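Tritska Opens Wound Care Learning Center in Itdale

ITDALE, December – Tritska, a publisher of training materials for nurses and home caregivers, has opened a learning center in the Wustside district of Itdale. The center offers short courses on caring for surgical wounds at home, and all of them are free to residents of the district.

The opening follows a survey of 1,129 people who had gone home after an operation and looked after the wound themselves or with help from a relative. Many said they had been handed a printed sheet at discharge and had trouble following it. The questions that came up most were when to change a dressing, whether to shower, and who to call after office hours.
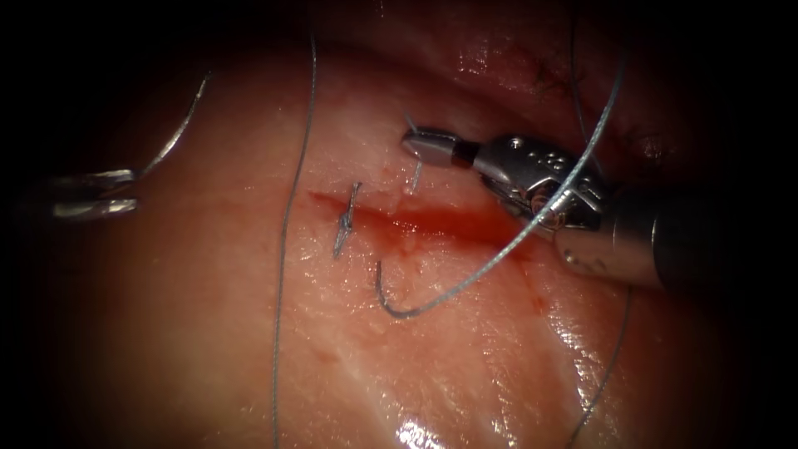

Tritska used the answers to rewrite its home care booklet, which is now the main text for the courses. The new edition uses larger type and shorter sentences. It has a page at the back for writing down phone numbers, medicines and appointment times.

"People told us the old booklet read like it was written for a ward," said Pei-shan Au, director of courses at Tritska. "We took out the hospital words where we could and explained the ones we had to keep."

Each course runs for 3 evenings, starting at 6:30 p.m., with a limit of 20 people per group. The first evening covers dressings and hand washing. The second deals with bathing, clothing and sleep. The last is set aside for warning signs and for practice calls to a nurse line. Family members may attend in place of the patient.

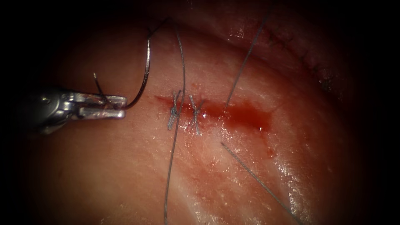
Courses and Registration

Registration is open now at the front desk of the center and by phone. Walk-ins will be seated if there is room. The booklet can be picked up without signing up for a course.

The building is the former Liu furniture store, which had been vacant. It has 2 classrooms, a small reading room and step-free entry from the parking lot. The reading room is open in the afternoon and closes at 5 p.m. on days when a course is held.

Tritska plans to add a course for people who care for an older relative after joint surgery. Dates have not been set. Nurses who would like to teach at the center can ask for an application at the front desk.

The courses give general information and do not replace the instructions of a surgeon or nurse. Anyone worried about a wound should call their own care team.

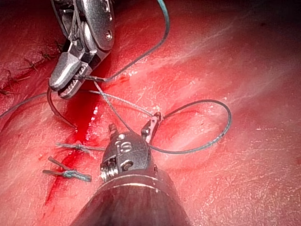 Chidubem Ibrahim

Media contact, Tritska

Interviews with course staff and review copies of the booklet are available on request. Reporters who want to sit in on a class should ask ahead of time so the group can be told.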